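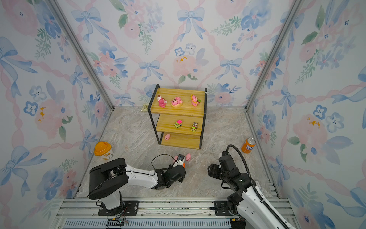 Chapter 7. Arranging Small Objects on Open Shelves

24 May 2026
By the Mendes Course Writing Group

A shelf with no doors hides nothing. Whatever we put on it becomes a part of the room, and people see it each time they walk past. For this reason, students of home display usually begin with a small open shelf before they go on to cabinets, mantels and full walls. In this chapter you will work with three boards and a handful of objects, and you will learn to decide what goes on which board.

7.1 Sorting before placing

Look again at the shelf that opens this chapter. It has a black metal frame and three honey-colored boards. The top board holds three pink pig figurines, and the middle board holds two small toy vehicles. On the bottom board there is one small pig, lying toward the left end. Two more small pigs are on the floor in front.

The objects on the two upper boards are already sorted by kind: animals on one, vehicles on the other. Sorting by kind is the most common method and the easiest one to explain to another person. A child of four can follow it. We call it grouping by family.

Two other methods will be used later in the chapter. Grouping by color puts all objects of a similar color together, whatever they are. Grouping by size keeps the large things low and the small things high, or sometimes the opposite. If we grouped our example by color, the green car with the magenta-pink top would give us some trouble. It could stand with the pigs for its top, or away from them for its body. Mixed objects of this type are called bridge pieces, and a good arranger learns to use them between two groups.

7.2 The busy background

The wallpaper behind the shelf has pale pink roses, blue flowers, green leaves, and a lattice of twisted ribbons with blue bows. A pattern like this one competes with small objects. Pink pigs in front of pink roses are harder to see than the same pigs in front of a plain wall, although the roses are pale and soft, and this helps a little.

There are several ways to work with a busy background. You can leave more empty space between the objects. You can choose stronger colors, as with the brown and red truck. Or you can accept the soft effect and let the objects belong to the wall – many people like this in a bedroom or a nursery. The Venivus method, which we study in Chapter 9, always begins from the wall and chooses the objects last.

7.3 Things that do not belong to the display

In most rooms there are also objects of daily use near the shelf. In our example these are a plastic jar with an orange-yellow lid and an orange Fanta can, both on the floor. Before you arrange anything, decide for each object of this type if it stays, moves or leaves. Write down the decision. Students often skip this step and then arrange the same shelf twice.

Exercise 7A

Choose a shelf at home that is no wider than 36 inches. Take everything off it and wipe the boards. Sort the objects by family and put back only one family on each board. Leave the shelf like this for one day. Then sort the same objects by color, and write half a page about which arrangement you prefer and why.

Keep your notes. You will need them for the project in Section 7.6.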